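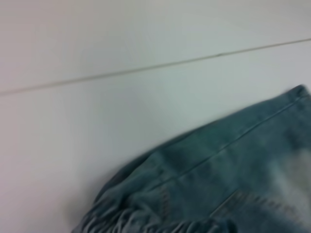 Seam line on white surface, dark nick near the middle.

Notebook, September, box shop

Started 07:40. Today is the lid hinge on the Cotatia order, the 36 insulated boxes for motorcycles. Gebremedhin Weldu wants to know before noon if we keep the old hinge or go to the longer one from Barbier. I said I will test both on the same box, so the lid weight is the same.

Box 11 from the first batch is on the test stand. Old hinge first. The lid opens well to the stop, but when I push it sideways at the front corner it moves 6 mm. This is too much. The rubber strip does not close evenly then, and on the left side I can put a paper between the strip and the body and pull it out without force.

Changed to the Barbier hinge. It needs two new holes, because the spacing is different from what the drawing says (drawing is for the Tenov hinge, please somebody correct this, I have written it in red on the copy at the bench). I drilled with the small bit and then opened to size. The laminate did not crack. Backing plate inside, same as before.

Sideways movement is now less than 2 mm. Paper test holds on all sides except the rear right corner, where it holds a little.

Then the cycle machine. I set it to 1500 openings, with the lid loaded as for a wet bag on top. It stopped at 1271 with the overload lamp on. I first thought the hinge was broken, but it was the pull cord, which had jumped from the wheel. Hinge pin looks fine, no play that I can feel by hand. I did not restart from zero, I put the cord back and let it finish the rest. If Vernstead asks for the report, we must write that there was a stop.

Rear plate: the four bolts to the rack were checked after the cycles. One had turned a small amount. It was the one without the spring washer, I forgot it in the morning. My mistake, not a fault of the plate.

To do
- order longer hinges for the full 36, ask Barbier for the price with pins included
- new drilling template, thin aluminium, mark clearly L and R
- look at the rear right corner of the strip again, perhaps the corner joint is too short
- light cable: it passes too near to the new hinge. Move the clip lower?

Gebremedhin came at 11:50 and agrees with the longer hinge. He prefers black screws. I have no opinion on this.

Stand is switched off, box 11 stays on it for tomorrow, please do not take the lid.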